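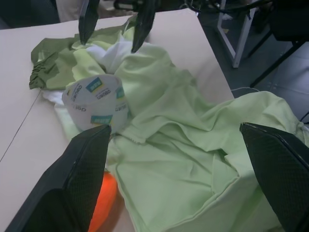 Paño verde claro sobre la mesa.

ACTA DE LA REUNIÓN ORDINARIA
Asociación de Vecinos y Usuarios del Local Social Golob

Lugar: sala de la planta baja.
Hora de inicio: 19:00.
Asistencia: 23 personas asociadas. Se alcanza el quórum en segunda convocatoria.

1. Acta anterior
Se lee el acta de febrero. Se pide corregir el apartado de llaves, donde decía que la copia de la puerta lateral estaba en el armario - está en el cajón de la entrada. Con ese cambio queda aprobada.

2. Goteras en el pasillo
La empresa Rostis ha revisado el tejado y ha enviado presupuesto por la reparación del canalón y la sustitución de las tejas rotas. El importe es de 1000 euros, IVA incluido. Una asistente pregunta si entra la pintura del techo del pasillo. No entra. Se comenta que el año pasado ya se puso un parche en la misma zona y duró poco. Se aprueba el presupuesto con 2 votos en contra. Quienes votan en contra piden que conste que preferían solicitar una segunda oferta.
La pintura se tratará cuando el techo esté seco.

3. Horarios de la sala
El grupo de costura y el coro coinciden los martes por la tarde y hay quejas por el ruido de ambas partes. Tras un debate bastante largo se acuerda que costura termine a las 18:30 y el coro empiece a las 19:00. La media hora intermedia se dedicará a recoger y a ventilar. El coro solicita poder usar también el almacén para los atriles; se le cede la estantería del fondo, no la de la derecha, que sigue siendo para las sillas plegables.
El cuadrante nuevo se colgará en el tablón.

4. Calefacción
Se ha recibido la factura de Wuvine, más alta que la del mismo periodo del año anterior. Se recuerda que el termostato debe quedar en la posición baja al cerrar. Se propone poner un temporizador. Queda pendiente de consultar el precio y si el aparato actual lo admite.

5. Comida de primavera
Se hará en el patio si el tiempo lo permite y, si no, en la sala. Cada mesa traerá un plato para compartir; la bebida la pone la asociación. Se encargarán los vasos y los platos a Relico, igual que la última vez. La inscripción se cierra 3 días antes - no se admitirán apuntados en la puerta.

6. Ruegos y preguntas
Se pide arreglar el pestillo del baño pequeño.
Se pregunta por la caja de libros donados. Sigue sin clasificar. Quien quiera llevarse alguno puede hacerlo apuntándolo en la hoja.
Se solicita que las bicicletas no se dejen apoyadas en la rampa.

Sin más asuntos que tratar, se levanta la sesión a las 20:40.

La secretaría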